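Sleeping on Gel: A Talk With the Man Behind the Skernness Mattress Topper

I had owned the Skernness topper for nine weeks before I got its designer on the phone, and by then I had a list. Njål Aasen took the call from the workshop where he tests bedding, at what was 7 in the morning for me and the middle of the afternoon for him. I was lying on his product at the time. I told him so.

"On the gel side or the fabric side?" he asked.

I hadn't known there were sides.

Aasen got into toppers by way of boat cushions, which he made for years at Ljungberg, an upholstery shop he describes as "four people and a very loud heater." Customers kept asking whether they could take the cushions home from the boat and sleep on them. He told them no. Then he tried it himself and slept better than he had on his own mattress, which annoyed him, as he had paid a lot for the mattress.

The company he runs now is called Gelteck, and it sells 2 toppers. The Sostmont is the thin one, meant for guest beds and people who already like their mattress. The Skernness is the thick one, meant for people like me, who bought a mattress on sale and have been lying to their families about it ever since.

I brought up the weight first. Getting the thing up my stairs took most of an evening and I lost a framed poster along the way.

"Yes, it is heavy," he said. "Gel is heavy. I have had people write to ask for the light gel. I would also like the light gel."

He recommends leaving it in the box, walking the box up end over end, and cutting it open next to the bed. I had cut mine open in the driveway. There was a pause on the line while he took this in.

Then there is the smell. The leaflet says it clears "in a short while." My short while was eleven days with the window open, in a month when I would have preferred it shut. Aasen said the leaflet was written before they changed the cover, and the new cover holds on to odor longer. They still had 2000 of the old leaflets, so the old leaflets go in the box.

"When they are gone we will print a sadder one," he said.

On the question of heat he was more cheerful. The topper does sleep cool, I'll give him that. For the first hour it sleeps very cool, and my wife compared getting into bed to lying down on a countertop. Aasen says that's normal and that a wool pad under the sheet takes the edge off. He uses one. He also admitted that his own wife went back to plain foam last winter, and that they have the Skernness cut down the middle with one half in storage.

I asked how he knows a topper will last. He said there's no substitute for pressing on it, over and over, in the same spot, until you hate it. He has a log of every sample he has given up on, with the last one marked 1185. He wouldn't tell me what the number stood for. He said it was between him and the sample.
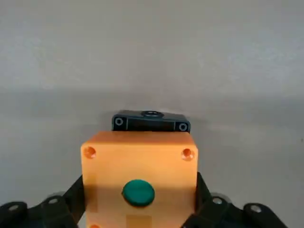
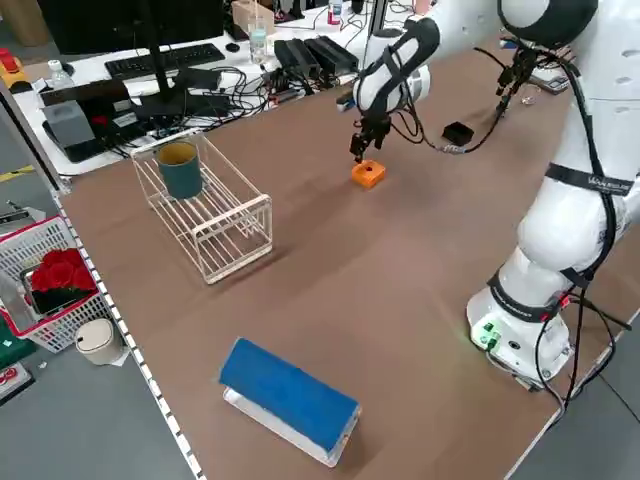
Complaints, Returns and the Corner Problem

My main gripe with the Skernness is the corners. They curl. I have tried the elastic straps that come with it, I have tried safety pins, and I have tried putting the dog on one corner and a stack of hardcovers on another. By morning the foot end looks like a slice of cheese left out overnight.

"Which straps?" Aasen wanted to know. The gray ones. "Ah," he said. "The gray ones are not good."

He offered to mail me the blue ones. They arrived before I finished writing this up, and three of the four corners now lie flat. The fourth I have come to think of as decorative.

Returns are the part of the business he likes least. A topper can't be rolled back up by a normal person once it has opened, and he knows it. Gelteck used to ask people to try. They got back one in a canoe bag and another wrapped in a shower curtain, along with a note he won't read aloud. Now they refund up to half the price and let you keep the thing, which is either generous or a way of making sure it stays your problem. I put that to him.

"Both," he said.

He doesn't read reviews in the evening anymore. Mornings are fine. The one that stayed with him came from a woman who gave the Sostmont two stars and explained that it was perfect but she had bought it for a bed she no longer owned. He wrote back to ask if he could help. She changed it to three.

Before we hung up I asked whether he thought I should flip mine, given that I had been sleeping on it without knowing it had sides. He asked what color was facing up. I lifted the sheet and told him white.

"Then you have had it upside down," he said. "How has it been?"

I said it had been pretty good. He told me to leave it.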